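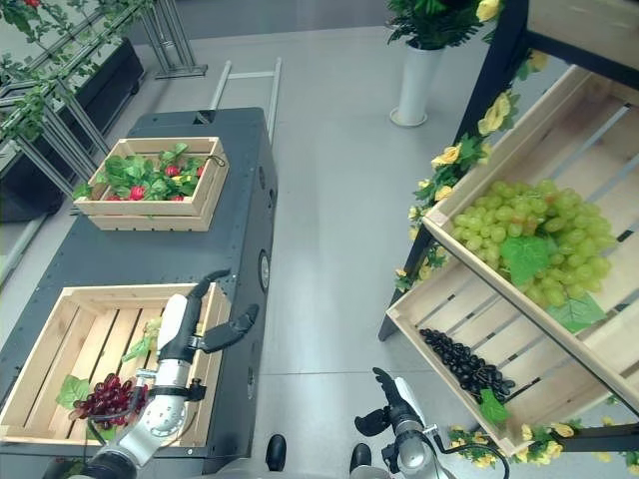

# Kick distance down after ankle sprain, plant foot side, cleared to play

**Nele Wendt**

I play flyhalf for Narkberg, amateur level, right-footed kicker. In December I sprained my left ankle (lateral ligaments, no fracture on the X-ray, moderate sprain according to the physical therapist). I was cleared for full contact after seven weeks and have played three matches since. No pain when running, passing or tackling, and the ankle does not swell afterward.

The problem is place kicking. Before the injury my comfortable range from the tee was 40 meters straight in front. Now anything past 30 drops short, and my misses are nearly all to the right. Punting out of hand is also shorter but less obviously so.

What I have checked:

- Same tee (a low Covano), same height setting
- Same ball size, pressure measured before each session
- Same run-up, four steps back and three across, marked with tape
- Same boots, studs replaced once

The team vest has me at 2949 meters for the last full session, in line with my numbers from before the injury, so I don't think it is general fitness. The kicking leg was never hurt. Is this a strength problem, a technique problem, or do I just wait? We have a playoff match coming up and I would like to know whether to hand the long kicks to someone else.

---

**ruangrit_14**

Sounds mental. Had the same after my knee. Kick more, 20 a day from in front of the posts, and it comes back. Also try a higher tee.

---

**Ottar Tveit**

I would hold off on the extra volume and the tee change until you have tested the plant leg. Changing tee height moves the contact point and you will lose your baseline.

Running clearance mostly tests the ankle going forward. A place kick loads it differently. The plant foot lands at an angle, the body leans away from the ball, and the ankle has to hold that lean while the hips rotate over it. If the joint is stiff or the calf is weak, you stand up early. Hip rotation is cut short, the foot reaches the ball with less speed, and the face of the foot tends to stay open. For a right-footed kicker that usually sends the ball right, consistent with what you describe.

Compare left and right on the following, with no boots on:

1. Knee to wall. Heel flat, foot pointed straight at the wall, measure the largest toe-to-wall distance at which the knee still touches. A difference of more than 2 cm is worth treating.
2. Single-leg heel raises, full height, steady pace, to fatigue. Write down the count for each side.
3. Single-leg hop to the side, stick the landing for two seconds. Film it from the front and look at whether the heel and knee stay quiet.

Then film five kicks from directly behind and five from the side. Check where the plant foot lands relative to the ball. After an ankle injury people often shorten the last step without noticing. Your taped run-up fixes the starting point but says nothing about the last stride. Put a second piece of tape where the plant foot should land and see how often you hit it.
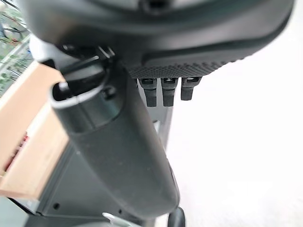
*Dotted grip surface with small tabs, close up.*

If test 1 is off, ask the physical therapist about joint mobility work. If test 2 is off, do loaded calf raises every other day, straight knee and bent knee. If both are even and only the last step is short, it is technique and can be retrained quickly: start at 20 meters, hit the tape, and move back five meters only when the step is repeatable.

On the new studs: check the length against the old set. Longer studs on firm ground can stop the foot from settling.

For the playoff, set the limit by what you make in training that week, from both sides of the field. Past that distance, let someone else take it or kick for touch. If you get pain at the front or high on the outside of the ankle when you plant, stop and have it looked at again, as that may be a different ligament from the one you were treated for.

---

**Nele Wendt**

Thanks. Knee to wall is 3.5 cm shorter on the left. Heel raises 14 left, 22 right. The video shows the plant foot landing well behind the tape on four of five kicks. New studs are the same length as the old ones. I have booked the physical therapist and our fullback takes anything over 30 meters until then.

---

**Ottar Tveit**

Retest every two weeks, same time of day, before training. Keep the second tape mark in the meantime.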